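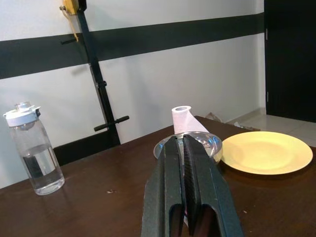 A clear glass bowl on a dark brown wooden table.

Grenham Lottery moves to a monthly draw from March

Players of the Grenham Lottery will have their numbers drawn once a month from March, replacing the quarterly draw. The price of a ticket stays at £2 and existing players do not need to do anything.

The change follows a survey of players which closed before Christmas. A total of 408 people replied. Most said they would like to hear sooner whether they had won, and several said they had lost track of their tickets between draws.

The last quarterly draw will take place in February. Tickets bought for it will not be carried over, and any prize from it must be claimed in the usual way before the end of May. 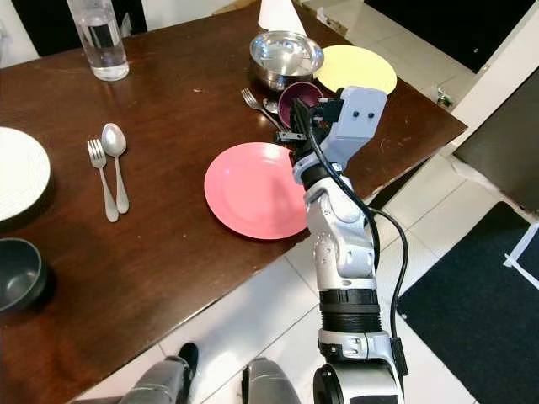 Monthly tickets will be printed on green paper so that shops can tell them apart from the old white ones. Each ticket carries a four-letter code as well as its number. Players should check both, as the same number can appear in more than one month.

The main prize will be set each month according to sales, after running costs and the grant money have been taken out. There will also be a fixed second prize of £80. If the main prize is not claimed within three months it will be added to the grant fund – it will not roll over into the next draw.

Tickets will be sold at Moletti on Grenham High Street and at the Somboon restaurant in Stistley. Both already sell for the quarterly draw. The post office counter in Stistley will stop selling tickets at the end of January, when its agreement ends. Players who pay by standing order will keep the numbers they have now, and their payments will be changed by letter.

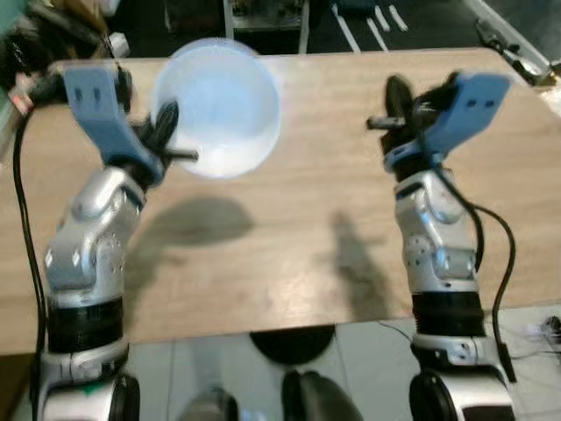
Results will go up in the window of each shop by noon on the day after the draw and will be posted on the lottery's website at the same time. Winners who bought by standing order will be told by post. The lottery does not telephone winners and never asks for a fee before paying a prize. Anyone who gets a call of this kind should hang up and report it.

Grants will still be paid twice a year, to groups based in Grenham or Stistley. The closing date for the next round has been moved to the end of April, and forms sent in under the old timetable will be accepted.
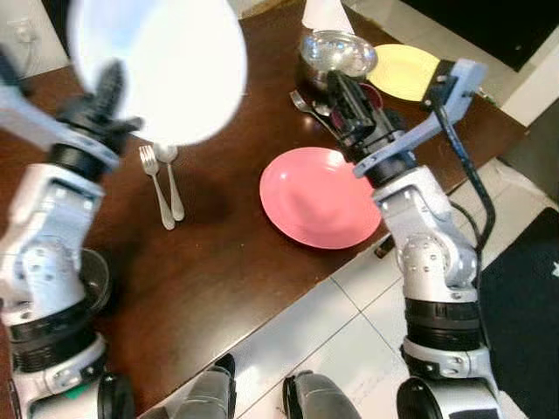

Notes to editors

1. The Grenham Lottery is a local society lottery. Players must be 18 or over.

2. Full rules for the monthly draw can be read at both shops or requested by post.

3. Requests for interviews should be sent to the lottery office, which is open from 9.30am to 1pm on weekdays.

ENDS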